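Carnet atelier — avril, suite

Repris le bain d'indigo ce matin. pH retombé dans la nuit, odeur correcte, fleur encore là mais maigre. Rajouté un peu de chaux, remué doucement, couvercle, attendu. Premier échantillon à 10 h : bleu trop gris, unisson médiocre. Le coton Taşdemir boit mal, apprêt pas parti à mon avis. Décreusage à refaire, soude + savon, à bouillir plus longtemps que la dernière fois.

Pesée : 217 g de tissu sec, 77 g pour les écheveaux de laine. Gardé les deux séparés. Si quelqu'un reprend derrière moi, ne PAS mettre la laine dans le bac à la chaux — le lot Lalport est sorti tout rêche comme ça.
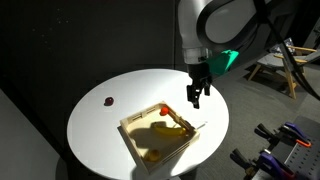 Deuxième essai après décreusage : nettement mieux. Trois trempages courts, oxydation à l'air entre chaque, bleu moyen franc. Ça dégorge encore pas mal au rinçage, à voir demain quand c'est sec. Le mordançage à l'alun pour la garance attendra, plus que 200 g dans le pot et la commande Driseo n'est pas arrivée. Relancer.

Thermomètre du petit bac : décalé d'environ 2 degrés, vérifié avec l'autre. J'ai mis un scotch dessus. Ne pas s'y fier pour la garance, au dessus de 70 ça vire au brun et on l'a déjà eu sur la série Woken.

Reste à faire :
échantillons à étiqueter (nb de trempages + durée)
test lumière, moitié sous carton
vider le bac de rinçage
noter la recette du mordant au propre, la feuille scotchée au mur est ilisible

Bain refermé à 17 h 30, encore tiède. Pas nourri, je verrai la couleur demain matin.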